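Pliltix writing work moves to contact-triggered recording
2/22/26

The Pliltix group has finished the first full round of its handwriting study, and the main result is about where the training data comes from. A policy trained on a smaller set of recordings, picked out by pen contact, wrote more steadily than one trained on everything the group had.

Kumudini Majumder started the study last year to look at a problem that shows up in most tool-use tasks. When a robot learns from demonstrations, a lot of each recording is travel: the arm lifts, crosses over to the work, waits, backs off. The part that decides the outcome is short. In writing, it is the time when the tip is on the board, and small errors in pressure or angle during that time show up right away as gaps or wobbles in the line.

The full set held 898 demonstrations of digits and short straight strokes. Majumder and Leandro Barrios went through it and kept 504 in which the tip stayed in contact from the start of a stroke to its end. They then gave the contact part of each recording more weight in training and let the travel part count for less. Nothing else was changed between the two policies. Both used the same network, the same wrist view and the same training schedule.

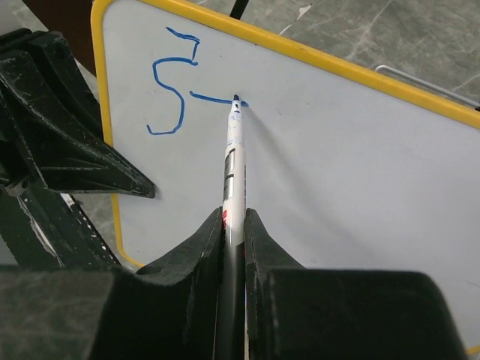

Marker tip on the board partway through a horizontal line, seen from the wrist.

The wrist view matters more here than the group expected. An overhead view was tried first, but the fingers hid the tip for much of each stroke, and the policy had to guess at contact from the position of the arm. From the wrist, the tip and its shadow are both in sight, and the distance between them closes as the marker comes down. Barrios thinks the policy is picking up on the shadow. He tested this by moving the lamp to the other side of the table, and the policy trained on the full set began to press too early. The contact-weighted one was less affected, though it did slow down on the approach.

The remaining trouble is mostly with corners. Straight lines and open curves come out well, but a digit that needs a sharp change of direction often gets a small loop or a blot where the marker pauses. The policy plans in short chunks, and if a chunk happens to end at a corner the arm hesitates before the next one begins. Longer chunks reduce the hesitation but make the arm slower to correct its pressure. The group has tried 3 chunk lengths so far and is not satisfied with any of them.

Grip is the other open question. The marker turns a little between the fingers during a long stroke, and the policy has no direct measure of that. Gernar has lent the group a pair of softer finger pads - these will be fitted once the current set of trials is done, so that the two sets of results stay separate.

Next, the same recordings will be used to train a policy on the arm at the Anley lab, which has a different reach and a stiffer wrist. Tapia will run the scoring for both sites so that line quality is judged the same way.

The training code and the contact labels are on the group's shared drive, in the February folder. Anyone who wants to try the weighting on another contact task, such as wiping or scraping, should write to Barrios first, as the label format is going to change.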